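Skesum Training Workshop, Hodetow
Progress report to the funder
Period up to March 2018
Prepared by: Dušan Kratochvíl, workshop coordinator
For the attention of: Carola Rathjen

1. Short overview

This is the second report on the electrical practice room, which your foundation supports in the Hodetow building. The main news is that the control cabinets stand in their final place and are under power. The first group of trainees has started with the basic exercises. We are a little behind with the written materials, and I explain this in section 4. The budget is inside the limits we agreed, with one shift between two lines, for which we ask your approval in section 5.

2. Cabinets and supply

In the last report the cabinets were still in storage at Daher, our supplier. They have been delivered, placed side by side against the long wall and connected by Knut Mühlbauer together with the electrician of the building. The connection took longer than planned. The old supply line had no documents and Knut wanted to trace it fully before he put any load on it. I think this was the right decision, even if it moved us by some days.

On the left cabinet are the supply lamps, the digital meter and the yellow and dark red terminal connectors. The right one has the push buttons and the large emergency stop. Both have their own rotary selector switch. The trainees learn first to read the lamps and the meter, and only after this they touch any switch. The warning plate is in Chinese and English, so we have added its meaning in our own language to the safety sheet which every trainee signs.

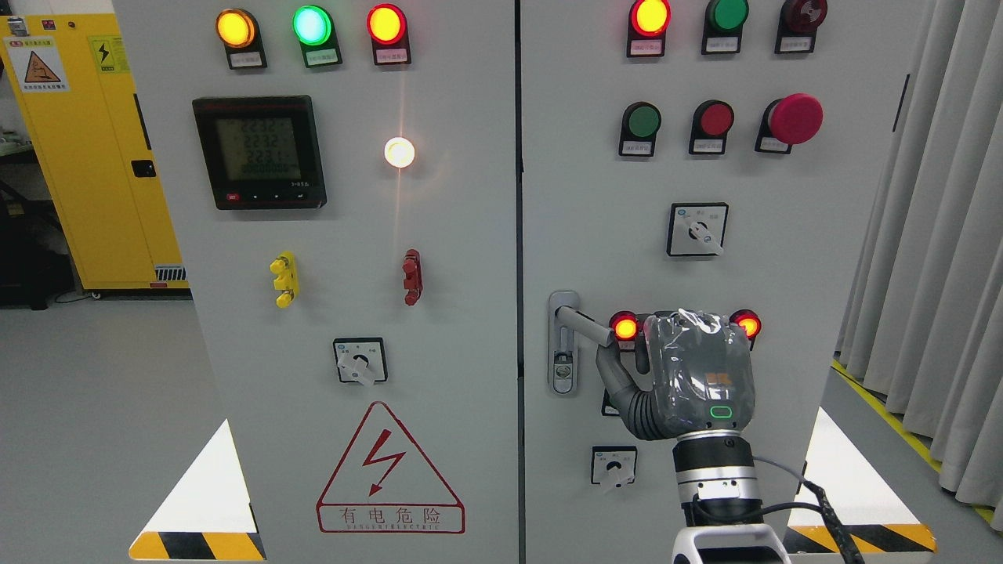 3. Training

Thirty-nine trainees are registered for this year. Ute Schmieder leads the practical lessons and Ctibor Brabec is responsible for safety and for the keys. Nobody opens a cabinet door without Ctibor or Ute in the room.

The first block has four exercises:

Reading the state of the cabinet from the lamps, and writing it in the log before any other work.
Reading the meter and comparing the lines of values with each other.
Using the emergency stop, and then the correct way to bring the cabinet back to normal.
Opening and closing the door with the latch, with the inspection of the seal and the hinges.

The trainees like the third exercise most, but the first one is where they learn the most. Many of them arrive with the idea that green is always good and red is always bad. On our cabinets a red lamp can be lit while everything is in order, and they have to look at the label and at the drawing before they say anything. Ute now gives a full lesson to this, which was not in our plan. She asks each trainee to write down the lamps first from the left cabinet and then from the right one, and the notes are compared with the drawing at the table.

The second block is about operation from the right door. It is more difficult, as this door has more elements than the trainees expect. Beside the handle there is a further row of lamps with push buttons under it, and at the bottom right a black rotary switch. In the first lessons some trainees confused the upper green button with the lower ones. We do not want to put colored stickers on the panel – they will not find such stickers in a real plant. Ute has prepared a large paper drawing of the door instead, and they point to each element on the paper before they work at the cabinet.
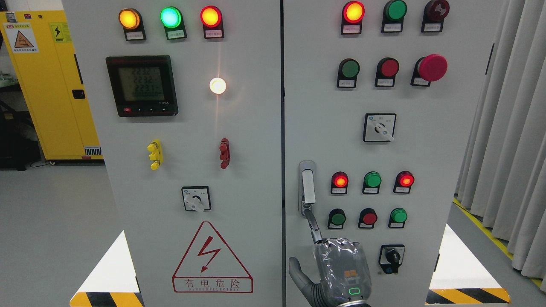 The handle itself also needed some attention. When the latch is not closed completely, the door can look closed from a distance. Ctibor has therefore added one line to the closing checklist, and the trainee must pull the door once by hand and sign. Until now 52 of these checklists are filed, and he reviews them at the end of each month.

4. Delays

The trainee handbook should have been finished by now. The chapters on safety and on measuring are ready, the chapter on fault finding is not. The drawings we received used other names for the switches than the labels on the doors, and we had to correct them one by one. I expect the full handbook in June. Until then the trainees work with loose sheets.

The fault simulation kit from Linix is ordered but has not arrived. The first two blocks do not depend on it.

5. Budget

From the equipment line we have used 95 percent. The line for printing is almost not touched, for the reason given above. We spent 324 euros more than planned on cable and protective gloves, and we ask for your permission to cover this amount from the printing line. The total stays the same.

6. Next steps

Finish the second block with all groups
Complete the chapter on fault finding
Install the Linix kit and test it with the teachers first
Send you the signed list of trainees and the copies of the invoices

If you would like to visit during a lesson, please write to me or to Ute and we will send you the timetable.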